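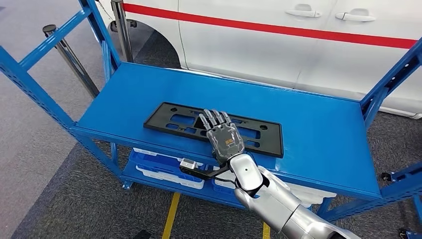 License plate frame on the top shelf of the blue rack.

June, shop notebook, 2:20 pm

Paint booth humidity again. Second coat on the Roder test panels went cloudy near the bottom edge, same as the last batch. Karthik checked the air line and drained the trap, got maybe half a cup out of it. Filter element looked fine but I swapped it anyway. The spare is the last one, so reorder.

Panels 1 to 17 are sanded back with 1050 grit and hung up. Leave them 20 hours before anyone sprays. Floarea wants the Jilelar clear on the odd numbers and our usual clear on the even ones. Same gun, same tip, clean between.

The booth gauge reads 2 points higher than the handheld. I don't know which is right. Sheila has a calibrated one at the other building and will bring it over.

Thinner: the open can has no date on it. Put it aside for gun cleaning only. Please write the date on the lid when you open one.

Still to do:
Tape over the gap at the booth door, left side.
Ask Traian if the compressor can drain on a timer.
Gloss readings before and after the clear, three spots per panel, write them in the back of this book.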